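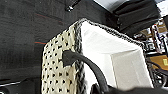 Cuteck moves fence post line to Drillavau yard, adds gate kits

Fencing supplier Cuteck is shifting its whole post and rail range to the Drillavau yard this month. Posts, rails, gravel boards, caps, the lot. The old Galindo site stays open for decking and sheds only, so anybody driving over there for a corner post is going to be sent back up the road.

The change has been coming since winter. Galindo was short on covered space and a lot of the treated stock ended up stacked in the open, which buyers had complained about -- posts checked and twisted before they ever got near a hole. The Drillavau yard has a long roofed bay with racking down both sides and a gravel floor that drains. The company says all square posts will now be stored flat, on bearers, under cover.

The yard opens at 7 a.m. for trade pickup and 8 a.m. for everybody else. Trade customers can still phone an order in the afternoon before and have it banded and waiting by the gate.

What's in stock

Opening stock is 2000 square posts in the standard 4x4 size, plus a smaller number of the heavier 6x6 for gates and corners. Round posts for pasture and livestock fence come in next, likely in May once the supplier catches up. Split rail is on a waiting list. No date given.

All of the square posts are treated for ground contact. Cuteck says cut ends should be brushed with preservative before they go in, and it will sell the small cans at the counter, since a lot of people skip that step and then wonder why the bottom went soft. Cut end up, treated end down is still the advice if you have to trim one.

Lengths are the usual. Anyone needing something longer for a slope or a retaining job should ask ahead. Those get cut from the 6x6 stock and there's a wait.
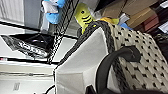 Prices on the 4x4s stay where they were at Galindo through the end of the season. The heavier posts go up a little. Bulk discount is up to 20 percent on full bundles, and bundles can be mixed by length but not by thickness. Delivery is by the company's own flatbed within the county, and the driver will drop at the curb or just inside a driveway if the ground is firm. Not across lawns. That has been a sore point in the past, the yard says, and it isn't going to budge on it.

New gate kits

The other piece of news is the Brolleo gate kit, which goes on sale the same day the yard opens. It's a boxed set for people building a single garden gate: two posts, hinges, a latch, a diagonal brace and the screws. You supply the boards. The brace comes pre-cut at the angle for a standard width opening, so a wider gate will need a different one.

Cuteck tried the kit out with a handful of local fence crews over the fall. Main change after that was the hinges. The first ones were too light and gates were dropping at the latch side inside of a few weeks, so a heavier strap hinge went in. The latch was also moved to fit either hand. The kit isn't meant for driveway gates or anything livestock is going to lean on -- for that the yard will point you to the 6x6 posts and seperate hardware.

A plain version is out first. One with a rounded top rail may follow if there's any demand for it.

Old posts taken back

Drillavau will also take in old untreated posts and rails for chipping. Last year the Galindo site took in 1126 of them, mostly from fences that went down in the February wind. Treated lumber can't be chipped and won't be accepted, and the same goes for anything with a concrete lump still on the end. Knock it off first or take the post to the county transfer station.

Nails and staples out please. Wire too. The chips go out to growers for paths, and nobody wants a fence staple in a tire.

Getting there

The yard is at the far end of Drillavau Road, past the feed store, on the left. Signs were not up as of this week. Trucks should use the second entrance, the first one has a tight turn and a ditch on the inside. Parking for cars is by the office. Card or check, and accounts opened at Galindo carry over with out any paperwork.

Customers holding orders already paid for at Galindo will get a call about which yard to pick up from. Most will be moved. If you'd rather have it left where it is, say so before the end of the month, as the last of the posts go over on the trucks then and after that it is Drillavau or delivery.

Staff from the Galindo fencing counter are moving with the stock. The decking counter is unchanged, same hours, same phone. Shed displays stay put as well, and the sample fence panels along the front will be taken down and put back up at the new place some time over the summer. Until then there is a rack of off-cuts in the Drillavau office if you want to see the finish and color before buying.

Post hole augers can be rented by the half day from the Drillavau office. Deposit required. Bring ID and something to haul it in, as they don't fit in the back of a small car.
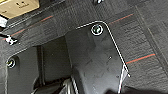
A black plastic plate with a screw near the top, on dark gray carpet.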